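**De:** Kirsty Donnelly
**Para:** lista de Tirnano
**Fecha:** 6 mar 2020
**Asunto:** Re: ¿Alguien ha visto ya el especial de Brundska?

Hola a todos, y perdonad el retraso, que tenía vuestros correos abiertos desde hace días y entre unas cosas y otras no me sentaba a contestar como es debido. Copio lo que preguntaba Araújo para que no haya que ir a buscarlo al hilo anterior:

> Hola, gente:
>
> ¿Alguien ha visto ya el especial de Brundska entero? Yo me quedé en la segunda actuación porque se me cortaba la emisión cada dos por tres, y ahora no sé si merece la pena esperar a la reposición o buscar los vídeos sueltos. Me interesa sobre todo el dúo final, que dicen que fue lo mejor de la noche, y saber si Fluseck cantaron la nueva o tiraron otra vez de la de siempre.
>
> Y otra cosa: ¿sigue en pie lo de juntarnos para ver el de septiembre? Si es así, me apunto y llevo empanada.
>
> Abrazos,
> Araújo

Pues sí, Araújo, lo he visto entero, y algunas partes dos veces (la segunda con mi madre, que se apunta a todo lo que lleve confeti). Te diría que esperes a la reposición. Los vídeos sueltos están bien para un apuro, pero se pierden las presentaciones, y este año tenían mucha gracia, sobre todo cuando la presentadora se equivoca de sobre y sale del paso cantando ella misma el estribillo. ¡Yo me reía sola en el sofá! 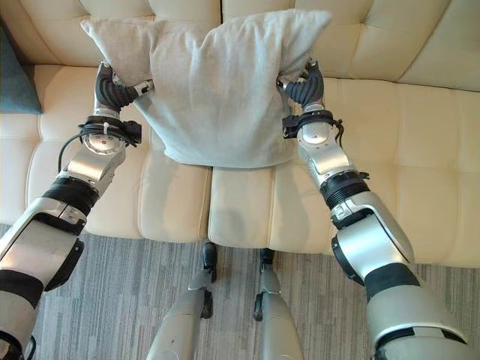
*El sofá crema y el cojín gris claro.*

Fluseck cantaron la nueva, por fin, con la banda en directo y un arreglo más lento que el del disco. Al principio me desconcertó un poco, porque una va con la versión rápida en la cabeza, pero a mitad de canción entra el coro y se te olvida todo lo demás. La de siempre la dejaron para el popurrí del cierre, un minuto escaso, así que contentos los unos y los otros. Según contaron en el propio programa, había 400 personas en el plató y otras 200 se quedaron en la sala de al lado viéndolo en pantalla, y se las oía cantar desde allí en los silencios - a mí eso me emocionó más que los fuegos artificiales.

El dúo final, qué os voy a decir. Es bonito de verdad, aunque le habría quitado el humo, que en los primeros compases no se veía a ninguno de los dos. La realización, además, se empeñó en cambiar de plano a cada verso, y hay un momento en que se miran y justo ahí cortan al público. En fin, ya sabéis que con esto soy muy pesada. También eché en falta el bloque de imitaciones, que otros años era lo que más comentábamos en la lista, y que esta vez han cambiado por un concurso de preguntas bastante flojito.
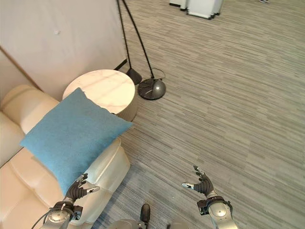
**VOTACIÓN Y QUEDADA DE SEPTIEMBRE**

La encuesta sobre la mejor actuación de la noche la cerré anoche con 2,099 votos contando los del foro, una barbaridad para lo que somos normalmente. Ha ganado Fluseck con la nueva, el dúo ha quedado segundo y el popurrí tercero. Los comentarios los estoy pasando a limpio poco a poco, porque hay algunos larguísimos y muy bien escritos que me da pena resumir. Si alguien prefiere que el suyo no salga con su nombre, que me escriba en privado y lo pongo con iniciales.

En cuanto a la quedada: sí, sigue en pie. La idea es vernos todos para el especial de septiembre, cenar pronto y tenerlo todo recogido antes de que empiece la gala, que el año pasado nos pilló la primera canción con las pizzas en la puerta y no nos enteramos de nada. De momento somos pocos con la asistencia confirmada, pero quedan meses y sé que varios estáis mirando trenes.
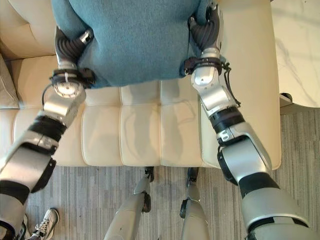 Para la cena, la empanada de Araújo queda oficialmente aceptada (¡y si son dos, mejor!). Yo hago tortilla, con cebolla, y no admito debate en la lista, que la última vez estuvimos una semana con el temita. Falta alguien que traiga algo dulce y alguien con un altavoz decente, porque el mío suena como si cantaran dentro de una lata. Quien venga de lejos y necesite dormir, que me lo diga con tiempo y vemos cómo nos apañamos.

Otra cosilla que se me olvidaba: he encontrado 3 programas antiguos de Brundska grabados en cinta, con los anuncios y todo, y un vecino me los va a pasar a digital. La calidad será la que sea, pero en uno sale la primera aparición de Fluseck en televisión, con aquellas chaquetas plateadas que luego no quisieron volver a ponerse. En cuanto los tenga os aviso por aquí y vemos la manera de compartirlos.

Y Araújo, lo de los cortes en la emisión le pasó a más gente, así que tu conexión seguramente no tenga la culpa. Prueba a bajar la calidad del vídeo antes de la reposición, que a mí me funcionó.

Un abrazo muy fuerte a todos, y contadme qué os pareció a los demás,

Kirsty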